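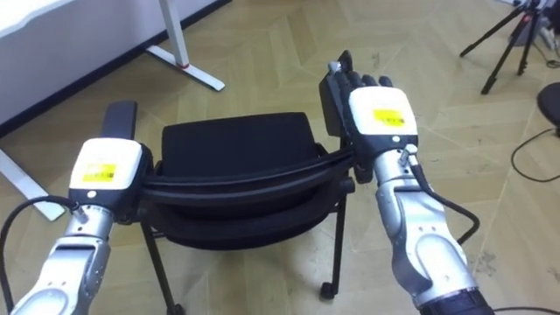
Chapter 5
Moving Furniture: A Test of Everyday Skill

Household robots are often judged by what they can do with small things, such as cups, socks and blocks. Furniture gets less attention, yet much of the work of keeping a room in order consists of putting large objects back where they belong. A large object usually calls for two hands. With one hand on each end of the backrest bar, a robot can steer a chair from behind, but the two arms are now joined through the chair. If one arm moves farther than the other, the chair turns, or a hand loses its hold.

Designers call this a closed chain. We return to it in Section 5.2, where the Stastex controller is worked through in full.
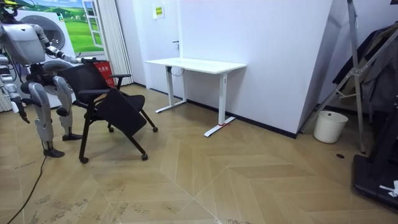
Wheels change the problem. A chair on legs stays where it is left, while a chair on casters may roll at a light touch and swing to one side before it goes forward. The robot must also bring its whole body along. A two-legged machine has to plan its steps and its reach together, and the bent knees of a slight crouch leave it room to shift its weight as the load changes. Power cables, desk feet and ladders all take up floor that the planner might otherwise use. In the Tallow exercises at the end of this chapter, you will plan a path of 200 inches through a furnished room and then repeat it with the chair turned 90 degrees.

Shop floors raise the same questions with carts and bins. There the routes are fixed and the loads are known, so the work is easier to automate than it is at home.

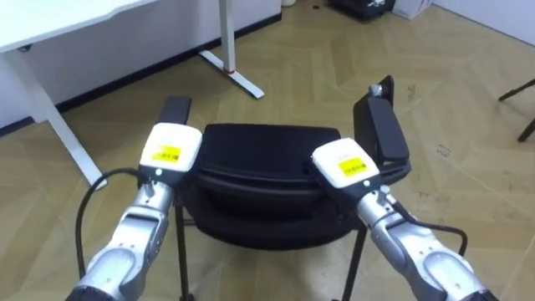

Can a robot be trusted to tidy a room full of chairs without help?

In most homes it cannot yet. Robots can push and turn a single chair under good conditions, but rooms differ, chairs differ, and small errors add up over a long job. A person still needs to be close by.

Key terms: closed chain, caster, grasp, whole-body planning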